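Redodel Round Serving Tray, Black
Reviewed for the Carnegie Residents' Dining Service by Ailsa Morrison
Aug 5, 2026

The tray was assessed over nine weeks in the ground-floor dining room, where it was used for serving and for clearing tables after lunch. It replaced the rectangular Bromon model, which staff had found awkward to carry through the narrow kitchen door.

The surface is glossy and wipes down quickly with a damp cloth. It also marks easily. Fine scratches appeared early in the trial, and specks and reflections show up more readily on black than they did on the grey Bromon tray.

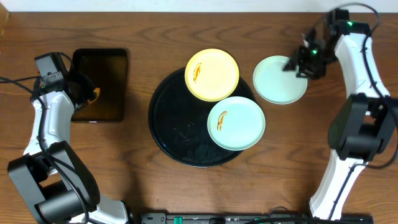 Capacity is the main reservation. Two of our shallow round plates can be placed side by side only if they are allowed to project over the rim, and a third has to be stacked or left on the table. Fergus Cruickshank, who supervises clearing, asked that plates be scraped before stacking, as sauce left on the lower plate transfers to the one above.

The tray is comfortable to hold and sits steadily on a wooden tabletop. It is suitable for serving one or two people. For clearing larger tables, the service will continue to use the Bromon.

Rating: 3 out of 5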